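Pokance Joint Sand for Natural Stone Paving

Pokance is a dry jointing sand for flagstone, sandstone and irregular stone paving, indoors or out. It is swept in dry and sets after a light misting with water. Suitable for joints from 5 mm wide. Minimum joint depth is 2 cm.

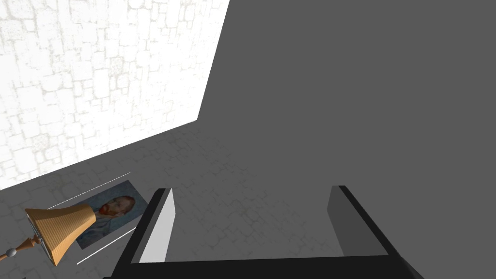 The binder stays slightly flexible after setting, so small seasonal movement in the bed does not open the joint. It is not a structural mortar and will not hold a loose stone in place. Re-bed loose stones before filling.

Colors: Ernden (light gray) and Cieślak (buff). Color varies a little between batches - mix bags before use on large areas.

Application

Clear joints of old mortar, soil and roots. Let the paving dry fully. Pour the sand onto the surface, sweep it across the joints at an angle and tamp. Repeat until the joints are full, then remove all residue from the stone faces with a soft broom. Mist with clean water. Keep foot traffic off until the joints are firm.

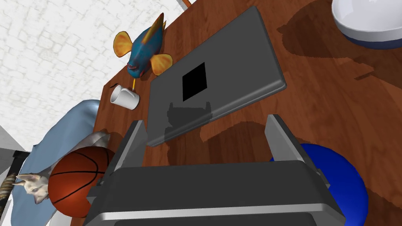 Wooden table with toy fish and dark gray device

Do not apply in rain or on frozen ground. Residue left on the stone before misting will leave a haze that is hard to remove.

Pack sizes

500 g sample pouch, one color
1000 g repair bag, resealable
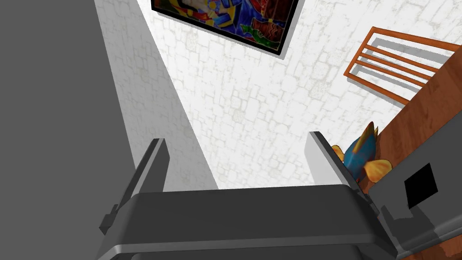

Storage and Ordering

Store unopened bags off the floor in a dry room. Reseal part-used bags at once.

Orders ship from the Mirnunville warehouse. Trade accounts: Nikola Tomaszewski. Technical questions: Radu Ghiță.

Data sheet revised 29/10/2026.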